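Armont Robotics Club – spring progress report
To: Grevon Community Fund
From: Dougal Buchanan, club adviser
Mon 31 March

Quick update as asked, longer one comes with the receipts.

Where we are. Grasping project is on track, mobile base is not. Put the base on hold after the second motor controller went and moved those students onto the hand. Callum Ritchie leads the grasp group now, Yuxi Tang has the software. Kenneth MacKinnon still comes in from Griteck most weeks to check wiring and answer questions.

Money. Of the $4000 award, $226 is left. Biggest items were the arm lease and spare finger tendons. Small stuff (felt, tape, snacks that double as test objects) came out of club dues, not the grant.

Attendance. Lost two students to track season, gained one freshman. Meetings still run til 5, later before a demo.

What the students have done since November:
Rewrote the hand control so each finger can stop on its own. Yuxi's work mostly.
Settled on a fixed table layout so runs can be compared. Before that every group set up its own way and the numbers meant nothing.
Started a written log for every trial, including the bad ones. Logs are patchy for the first couple weeks, getting better.

Current task is single-object pick and place with everyday items. Soft and slippery things are the hard part. Grip force set for a bottle is too much for anything squishy, and Callum's group is tuning that by object type. Thin flat items are next, no good plan for those yet.

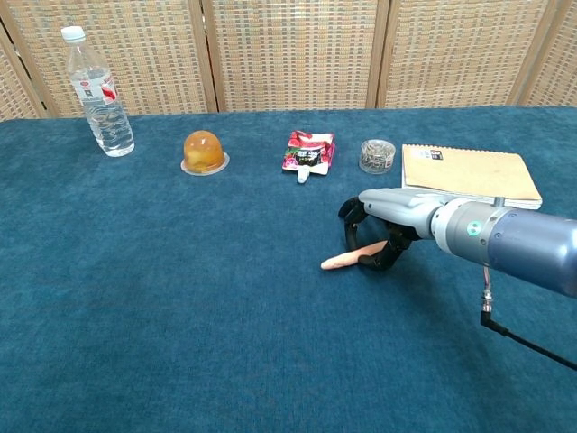 Grasp group test table, pink object in hand, other items lined up at the back.

Problems. Cable routing at the wrist needs redoing – Kenneth has a sketch. Laptop is slow, we are borrowing one from Fraser Munro's classroom and he wants it back before finals.

Next. Repeat trials with the full object set, then the Ogilvie showcase if the bus gets approved. Would like to talk about a small extension to cover the lease thru summer. Can you let me know who to send that reqest to?

Dougal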